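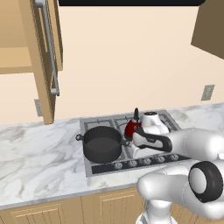

Maltero spring show – did anyone else think the tailoring was off?

Forum: Collections and Shows
Started 9/5/26

selvedge_sam
Watched the full Maltero stream last night, then went through the lookbook. 29 looks, and I liked maybe the first third. The opening coats were good. Long, boxy, no lapels, in that dry gray wool they've used before. After that it turned into jackets with the shoulder seam dropped so far that the sleeves pooled over the hands. I don't see who buys that. Am I missing something?

pocketsquare22
The shoulders are the point. They've been moving this way since the March presentation and this is the first time they committed to it. The fabric is light enough that it hangs instead of bunching. On a stiff cloth I'd agree with you.

selvedge_sam
It bunched on look 22. Go back and watch the turn at the end of the runway. The whole back panel folds over itself.

pocketsquare22
I watched it. One jacket.

hemline
I'm with Sam on the jackets but the pants were the best I've seen from them. High rise, double pleat, proper weight to them. I'd wear those with anything. The rust pair especially.

threadcount_k
Were those pleats pressed or stitched down? I couldn't tell from the stream.

hemline
Stitched for the first couple of inches, then open. There's a close shot in the lookbook.

oldstock
Everyone said the same things about Tamiru when they went oversized. Two seasons later it was in every store. I don't like it either but I've stopped betting against it.

selvedge_sam
Tamiru cut theirs to fit at the neck and collar, so the rest had something to hang from. That's my whole problem here. The collars on the Maltero jackets stood away from the neck on nearly every model. That's a fit issue and calling it a direction doesn't fix it.

pocketsquare22
Show samples get made for one body and worn by another. The store versions will sit better. They always do.

threadcount_k
Not always. I bought the Maltero field coat last year and the collar gaps exactly like it did on the runway. Tailor wanted to recut the whole neckline so I left it alone.

marlcardigan
Anyone know prices yet? The shop near me said the coats would start over 1,000, which is a jump.

oldstock
That's high for unlined wool. Hester does a similar coat, half lined, for a lot less. Mine has been through several winters and only needed buttons.

hemline
Hester runs short in the arms though, if that matters to you.

oldstock
True. Size up.

marlcardigan
Thanks, I'll try one on. Did they say anything about the knits? I saw a green one for a second and then the camera cut away.

pocketsquare22
Two knits, both made with Delia, the yarn mill. The green is a crew neck and there's a brown zip one. Neither got much time on the stream. They're near the end of the lookbook.

marlcardigan
Found it. The zip one is nicer than I expected.

selvedge_sam
OK, went through the lookbook again. I'll give you the pants, and the brown knit is fine. Still no on the jackets.

pocketsquare22
Try one on when they land – then tell me no.

selvedge_sam
I will. Medium, and I'm bringing a shirt with a real collar.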